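Effect of Sheet Coverings on Glare and Readability at Shared Study Benches

3. Method

Tests were carried out in the ground floor study room of the Hladun building in November, after 5 p.m., when no daylight reached the benches. Overhead lighting was left at its normal setting. A desk lamp of the Gorkov type was added for the second series and placed to the left of the reader.

Three coverings were compared: matte beige, gloss white and dark gray. Each was laid flat and taped at the corners. Light level was measured at the center of the bench with a handheld meter. The overhead lights alone gave 800 lux, and with the lamp the reading rose to 1000 lux.

17 students took part. Each read 2 printed passages per covering, one in each lighting condition, and then rated glare and eye comfort on a five-point scale. The order of coverings was changed between readers. Passages were taken from the Giser reading set, which is graded so that all texts are of similar difficulty.

4. Results

Gloss white received the worst glare ratings in both conditions. The difference was larger with the lamp on, and several readers moved the page to avoid a bright patch near the lamp. Matte beige and dark gray were rated almost the same for glare. For eye comfort, matte beige was rated higher than dark gray. Written comments on the gray covering mentioned the strong contrast between the paper and the bench.

Reading time did not change in any clear way with covering. Times varied more between readers than between conditions.

5. Sources of error

The meter was read once per condition, so drift was not checked. Some readers wore glasses and some did not, and this was not recorded. The tape on the gloss covering lifted during the first session and left a slight ridge, which may have affected the ratings. Scores were entered by hand into the Tina spreadsheet and checked by a second group member.

6. Further work

The test should be repeated in daylight and with screens as well as paper. A mid-gray matte covering should be added to separate the effect of color from the effect of contrast.

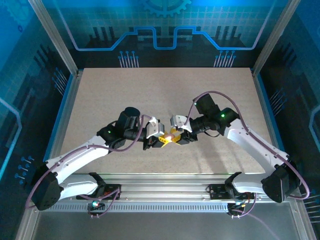
Figure 4. Beige work surface in an enclosure with aluminum posts.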